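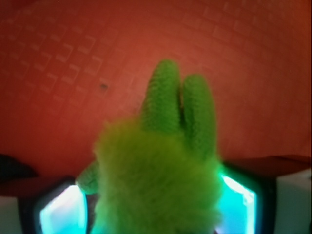 Wrist camera exposure with lit fingertips: change the gripper, the camera or the settings?

Posted by Rosalind Alcantara, August

I am comparing two parallel grippers on the same arm and need advice on the wrist camera before I go further. Both grippers are two-finger electric types. The first is the Merkuvard, which has fingertips with internal lighting that shows on the camera side. The second is the Prakutholm, which has plain dark fingers and no lighting. The controller is an Arnora unit and handles both without changes apart from the stroke table. The wrist camera is a small fixed-focus color module with a wide lens, on a bracket that fits either gripper.

The test set is small household objects on a red plastic tray: a bunch of keys, a green plush toy, a length of dark blue rope with capped ends, and a light blue rubbery ball with dimples. The task is to pick one named object and lift it clear of the tray. The arm is on a counter next to a sink, and the overhead light is the ordinary room light. I can't change the room light.

With the Prakutholm the wrist camera behaves as expected. With the Merkuvard it has three faults.

First, the lit areas clip. They go to white or to flat cyan, and the pixels next to them pick up a tint. On the plush toy the sides of the body shift toward blue-green once the fingers are near it, and my color mask then loses the lower corners of the object.

Second, auto exposure reacts to the opening of the fingers. When they close, the lit areas move toward the middle, the metering picks them up, and the whole picture drops. The red tray then goes from coral to dark red within one approach. Any threshold I set for the tray at the start of the approach is wrong by the end.

Third, focus. The lens is sharp at the working distance used for planning and soft at the grasp. The tray has a fine relief pattern, and on the final approach the pattern is often clearer than the outline of the thing I am trying to grip. On the toy, the pile has no hard edge at any distance, so the edge detector returns very little.

I went through 614 frames from the Merkuvard approaches and sorted them by hand into usable and not usable for the mask. The bad ones are nearly all from the last part of the approach. I haven't done the same sort for the Prakutholm.

The mechanical side favors the Merkuvard. It holds the rope better and it doesn't drop the ball. I would like to keep it for that. The choices I can see are:

Fix the exposure and gain and accept a dark picture.
Move the camera bracket so that less of the fingertips is in view.
Turn the fingertip lighting down during the approach.
Stop using the wrist camera for the last part and rely on the fixed camera beside the tray.

Which of these has worked for others? I have no budget for a new camera this term, but the bracket can be reprinted.

feedrate_low

Lock the exposure. Do this before anything else, whatever you decide about the bracket. Auto exposure on a wrist camera is a bad default even with plain fingers, because the fingers take up a large part of the picture and they move. You will also see the effect with the Prakutholm if you look for it; dark fingers closing will push the exposure up instead of down. It is a smaller effect and your mask may be surviving it by luck.

The procedure I use:

Set the arm at the grasp pose with the fingers open and the tray in view. Let auto exposure settle. Read back the exposure time and gain. Close the fingers on nothing, let it settle again, and read the values again. Use the first pair if the lit areas are outside your region of interest and something between the two if they are inside it. Write the values into the camera start script so they are applied after every power cycle. Some modules go back to auto when the stream restarts and give no warning.

Lock the white balance in the same pass. You mention the tray changing from coral to dark red. Part of that is exposure, but with a red background and cyan lights at both sides, auto white balance has nothing neutral to work from. It will wander. Take the white balance on a sheet of gray card laid over the tray with the fingertip lighting at its normal level, then take the card away and leave the setting alone.

I would not try to recover the clipped areas. Mask them out. The fingertips move along one axis and the controller knows the opening, so the area they cover can be computed for any stroke. Draw a polygon for each finger at full open and at full close, interpolate between them, and grow the result by a few pixels for the halo. Anything inside the polygons is "finger" and should not be passed to the color step. With the mask in place, clipping stops being a fault in most cases and you lose only the strip of the object that is next to the pad.

The blue-green tint on the toy is a different matter. It is real light falling on the pile, so a mask won't remove it unless you grow the polygon a good deal. Light pile scatters a lot. Try widening the hue range for that object on the blue side. You have a red background, so there is plenty of room before green and blue-green run into the tray. The ball is the one to watch, being light blue already.

Prieto bench account

just use the fixed camera. wrist cams are useless under 2 inches whatever gripper you have

tool_flange_b

The fixed camera answer above is too short to be of use, so I will add some detail. I have run a similar comparison with a Prieto gripper and a lit-finger type, using the same sort of tray.
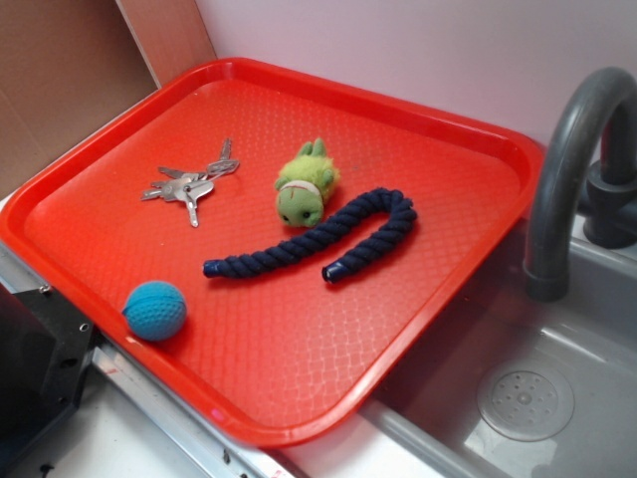
A fixed view gives you the whole layout and it holds its exposure well, since nothing bright passes close to the lens. It is the right place to choose the object and set the approach direction. For the keys and the rope it is close to enough. Keys fan out from the ring in a way that a side view can separate, and the rope is dark against the tray, so you can pick a point along the curve and take the local direction from there.

The fixed view is weak in three situations. The gripper body hides the object at the moment of contact, so you lose the check on whether the fingers straddle it. Height is poorly known from one view unless the object size is known too. Glare on the tray relief depends on the angle to the room light, and from the side a ball can sit in a bright patch of the pattern and have a ragged mask. If you use the fixed camera alone, expect the errors to show up in the last few millimeters.

My suggestion is to split the approach. Plan from the fixed view, move to a stop point above the object, take one wrist picture there with the exposure locked, correct the lateral offset, and then descend without vision. The stop point should be at a height where the lens is still sharp. On my setup one correction removed nearly all of the lateral error and a second one lower down made no measurable difference. The second picture was also the one with the worst finger glare, so dropping it solved that fault as well.

On the bracket: moving it back helps focus at the grasp and makes the fingers smaller in view. It also raises the chance of the camera hitting something when the arm folds. I moved mine back by 8 mm and had to redo the hand-eye calibration and change one joint limit. You have a faucet near the work area. Check the sweep of the bracket against it with the arm at low speed before you run anything unattended. Tilting the camera outward is less useful than it sounds, as you trade the near finger for a worse view of the far one.

On dimming: check whether the fingertip lighting is used for anything you need. If it is only there as an indicator, turn it down and leave it down. If something in the gripper's own sensing depends on it, dim it during the descent and restore it before the fingers close, and allow a settling time in the controller. I don't know the Merkuvard command set, so I can't say whether the level can be changed on the fly.

On the comparison itself: at present you are changing two things at once, the gripper and the quality of the picture. If the Prakutholm wins on pick rate you will not know which of the two was responsible. Run both with the wrist camera off for the descent, as above, and score the mechanical result alone. Then run both again with your full vision setup. Keep the object order the same in each block and place the objects from a printed template. I did more than 200 picks per gripper before the difference on rope was clear of the noise. The ball needed fewer.

Sort the Prakutholm frames too. The Merkuvard sort tells you little by itself, and the same share of bad frames near the end could come from focus alone.

Comment from Rosalind Alcantara

Exposure, gain and white balance are now locked, using the gray card. The tray threshold holds through the approach with both grippers. The finger polygons are in as well, interpolated on the stroke value from the Arnora. The plush toy mask is better but still loses a strip on each side next to the pads.

The lighting level on the Merkuvard can be set only at startup, so dimming on the descent is out. I have it on the lowest level and have seen no change in how it grips, though I have only tried the rope and the toy.

I will leave the bracket where it is and try the single correction from a stop point. The Prakutholm frames are being sorted now. One further thing on the stop point: should the height be the same for all four objects, or set per object?

Comment from tool_flange_b

Same height above the tray for all of them, measured from the tray floor. If you set it per object you will need a separate offset check for each height. The keys are the lowest item, so choose the height on the keys and confirm that the open fingers clear the toy at that height. If they don't, raise it for everything.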